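Drilleck Bin Work, Demonstration Phase
Report to the Watthorpe program office, 28 June 2018
Prepared by Ebuka Idahosa

Where we stand

The plan you approved said that by the end of this phase an operator could teach the arm to clear a bin of blocks by steering it remotely, with no programming. We have recorded 3,741 demonstrations. I can tell you the recording works. I am less ready to tell you the teaching does.

Of 9 milestones in the plan, I am marking eight as met. The one left open is the one you care about, the unattended run of 100 picks in a row. I don't want to report partial runs against it, and I have asked the team to stop quoting them in meetings.

What the demonstrations look like

Each one starts with blocks scattered on the bin floor and an operator driving the KUKA arm by remote control. The operator picks a block, lines up the gripper, closes, lifts. A good operator makes this look easy, and I think that has misled us. Two people clearing the same bin will take the blocks in a different order and come in at different angles, and the model is then asked to learn from both as if they agreed. 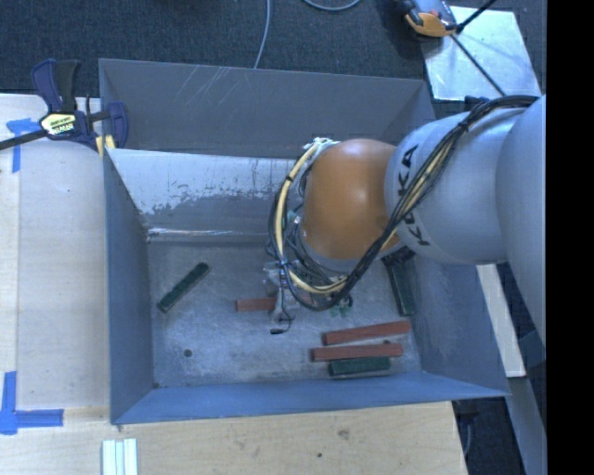

The hardest cases are the ones near the walls. The walls slope, so a block resting at the foot of one leaves little room for the fingers, and operators tend to leave it for last or nudge it out into the open first. Nudging was never in the written task. It is all over the recordings, and the Bermúdez software files it under failed grasps. We are relabeling those by hand, slowly.

Blocks that end up close together cause a similar problem. Some operators separate them and some go straight in. I asked for one house rule and got an argument — a useful one, but we still have no rule.

Guiding the arm by hand

We also tried the other method, where the operator takes hold of the arm and moves it through the task. The Pleltside proposal made strong claims for this. Operators did like it better. The paths were smoother too, but the operator's own body kept blocking the camera, and a good part of that data can't be used for training. I would not spend more on it before November.

What I am asking for

No new money. I would like permission to stop adding demonstrations for now and put the operator hours into cleaning up what we have. More of the same will raise the count and I doubt it will do much else. I would also like the open milestone reworded to say where in the bin the blocks may lie at the start, as the present wording lets us pass with every block out in the middle. If you agree to both, the revised schedule is ready to send.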